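The fridge school

Dela Abubakari has moved the same bottle of water so many times that she's started dreaming about it. She tells me this over a very strong coffee in the kitchen at Nellora, where she's spent most of the summer teaching a pair of robot arms to deal with a fridge. I laugh, and then I spend an afternoon doing it myself, and I stop laughing.

The idea is simple enough. You want a robot that can put the shopping away, or fetch you a drink. You could try writing out every movement by hand (people did, for years, and it was miserable), or you could show it. So somebody drives the arms through the job, the cameras and joints record the lot, and that one go becomes what Dela calls an episode. Then you do it again. And again! The target for the fridge job is 3000 episodes, all of which end up feeding a learning system the team calls Flindo.

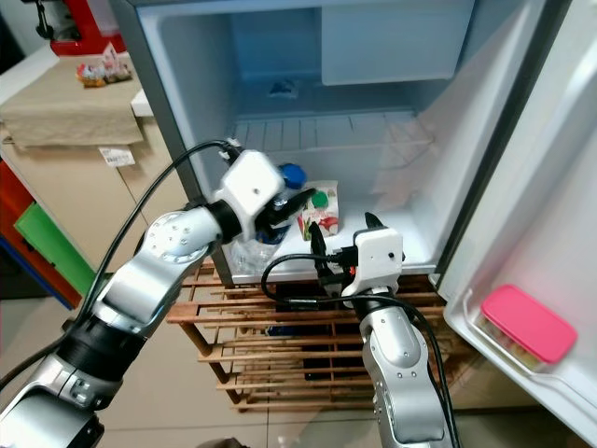 Both arms at the mini fridge, with a bottle and a juice carton waiting at the bottom.

I'd imagined something grander, I must admit. A great big steel kitchen, maybe. But a little fridge turns out to be plenty difficult. There's a door in the way on one side, a wire shelf across the middle, and two arms that would quite like to be in the same place at once. My first try took so long that Dela went off to answer an email and came back before I'd got hold of anything.

"Don't go in straight," she told me. "Come at it the way you'd reach past somebody at a buffet."

That helped, oddly. By my fifth go I was nearly smooth, and I got rather proud of myself, which is when she explained that smooth isn't everything. If every example is perfect, the robot only ever learns what perfect looks like, and the first time a bottle ends up somewhere awkward it has no idea what to do. So she keeps the clumsy ones, as long as they come right in the end. A fumble followed by a decent recovery is worth a lot to her. A fumble followed by me swearing and letting go of the controls gets deleted.

She also changes things round between goes: bottle upright, bottle on its side, something tall put in behind it. An earlier batch of 400 episodes, recorded for a project called Wiltance, had everything in the same spot each time, and the arms learned that spot beautifully and nothing else. Dela still winces when it comes up.

What I hadn't thought about was how strange the job looks from the gripper's end. There's a little camera down there, and its pictures go into the pile along with everything else. You get two huge black fingers, a lot of pale wall, and whatever you're after sliding about in between — often as a smear, if you're moving at any speed. I found it quite hard to watch. Dela reads those pictures the way I'd read a bus timetable, and can tell from a couple of seconds whether the person driving was tired.
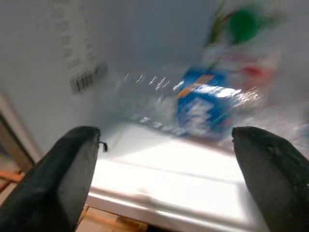 What happens to it all

At the end of a session each episode gets watched back and given a label: keep, fix or bin. Dela does two passes, the second one with her colleagues on the Farkas side of the office, who are fussier than she is and don't mind saying so. Of my own efforts, five were kept. I've asked for that in writing.

The next round starts in September, with a different fridge and a door that opens the other way.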